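**Altrosa färben, wer hat Erfahrung?**

**nadelkissen_90:** Ich bin so begeistert vom Färben mit Krappwurzel! 300 g Stoff, 90 g Krapp, vorher mit Alaun gebeizt, und die Küche riecht herrlich erdig. Nur will ich es kühler haben, Richtung Mauve. Eisen dazu?

**Stamatia Gavalas:** Ja, eine winzige Prise Eisensulfat! Ich liebe diese Töne.

**webkante:** Eisen würde ich lassen, das macht die Faser mürbe. Lieber Cochenille, die geht von selbst ins Kühle.

**Stamatia Gavalas:** Bei einer Prise? Meine Sachen halten seit Jahren :-)

**nadelkissen_90:** Cochenille, klar! Da will ich hin: 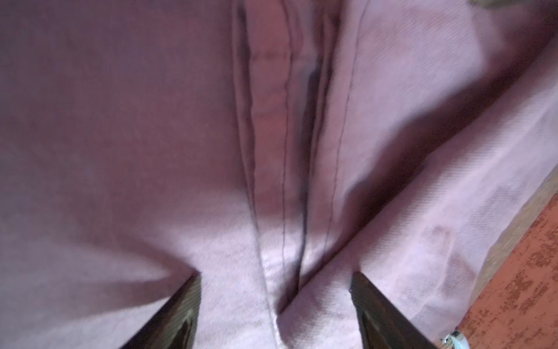

*Mauve-Rosa, in den Falten deutlich dunkler*

**webkante:** Schöner Ton! Mach trotzdem erst eine Probe.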